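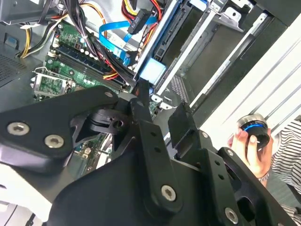 What do students have to do in the desktop teardown unit?

Each team writes and tests a set of short arm programs that work on the inside of a desktop computer, covering the memory, the cables and the drive bays. They hand in the programs, a written log and one page on what they would change.

Skondlow Robotics Club
Lavow Project gallery, page updated Sunday, July 1, 2018

The Lavow Project is the senior half of the robotics club at Skondlow. It started as a recycling project. The school had a storeroom of old desktop computers and the club wanted to see how much of the stripping down could be given to a robot arm. It has since turned into a full unit with its own marking sheet, and there are 13 students enrolled this year. They work in teams, and each team gets a 40 minute turn at the bench.

Planning happens away from the arm. Teams draw the inside of the case from above, name every part they intend to approach, and decide which direction the fingers should come from. Most first plans come straight down. That suits the memory slots, but it is no good for a plug that faces sideways, and the drive cage doesn't leave much room for turning. Teams then move to the bench and check each approach at low speed, with the gripper stopping above the part before anything is touched.

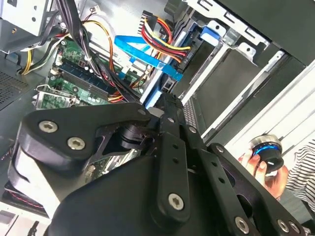
Cables take up more of the log than anything else. A motherboard stays where it is screwed down, but a cable lies wherever the last person left it, and a position saved one week may be no use the next. Teams are asked to write down how the cables were lying at the start of every run. Some do a sketch, some write it out in words, and either is fine for marking.

The arm programs are stored in Lisix, the club's shared folder system. File names need the team name, the part and the version number, in that order. Please don't overwrite another team's file, even if it looks like an old one. We lost a good power connector routine that way last December and it had to be written again from the paper log. 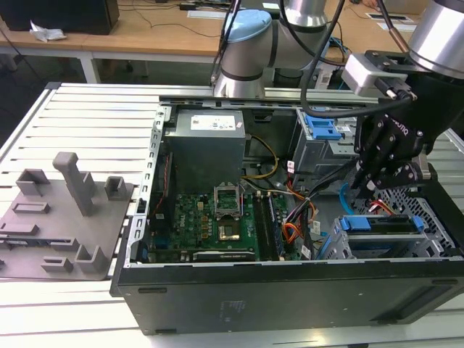

Tower on its side on the slatted table, with the cover off and the gripper reaching in from the right. The grey fixture plate is at left.

The marking sheet has 5 sections: planning, approach, grip, recovery and the log. Recovery is the one students tend to leave until the end, and it is worth the same as the others. A team has to show what its program does when the fingers close on nothing, or close on the wrong thing. Stopping and backing straight out is an acceptable answer. Trying again without backing out first loses marks.

Ohemaa Osei runs the bench sessions and signs the logs. She has asked us to put the following on this page for new members:

Tie back long hair and take off lanyards before you come to the bench.
Read the previous log entry before you start yours.
Know where the stop button is, and say out loud when you are about to run a program.
Hands stay out of the case while the arm is moving.
Leave removed screws in the tray with the lid on.

New members usually begin with the memory slots. The latches are easy to see and the slots are in a straight row, so a team that gets the first position right can work out the others by measuring. The processor socket comes later in the unit. The contacts inside it bend easily, and programs for that area are only run after Ohemaa has gone through them line by line with the team.

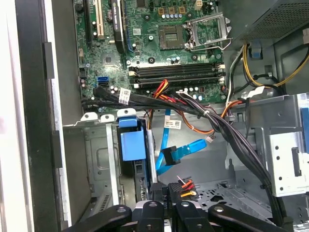 Drive bays are the last job before the write-up. The blue plastic pieces have to be worked in the right order for the model of computer, and students do this by hand a few times before they write any code for it. One team found it quicker to film their own fingers and copy the angles. Another measured everything with a ruler and got there as well, with fewer test runs but a lot more time on paper.

Write-ups are shown at the Lebrun evening, when families can come in and watch a run. Each team gets 5 minutes to talk and then answers questions from whoever is there. Last year's questions were mostly to do with how hard the gripper squeezes, so have your grip settings written down and be ready to say how you chose them.

Members who want full-size copies of the photos for their write-up can find them in Lisix under Lavow, in the gallery folder. Put the page title under any photo you use. If you would like a photo of your own team's run added here, give the file to Ohemaa at the end of a session with a one-line caption.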